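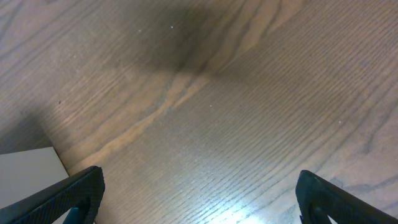 One of the Kekulum team told us afterwards that they lost the August heat on lighting, which nobody had practised for, and would we please put that in the book. So it goes first.

Chapter 4. Closing on the right thing

Open gripper, bare wood, no target. Most runs begin like that and plenty of clubs waste the first week on it. Glare on a shiny top can look like an edge. So can grain. So can a shadow, if your threshold is lazy.

By the end of this chapter your team should be able to:
- bring the arm down and stop it at a set height
- tell a part from the table it sits on
- open, wait, close, check. In that order

You'll need the Torkon arm from Chapter 3, the Nallovus scripts, and a table. Any table. Matt is easier, shiny teaches you more.

Quintero Cup rules for the pick round: 300 seconds, 164 points to go through. Touching the arm by hand ends the run, even to save it from a crash. Read that twice.

Before you start, log one still with the fingers fully open. Label it, keep it. You will want it agian in section 4.2, when the numbers stop making sense.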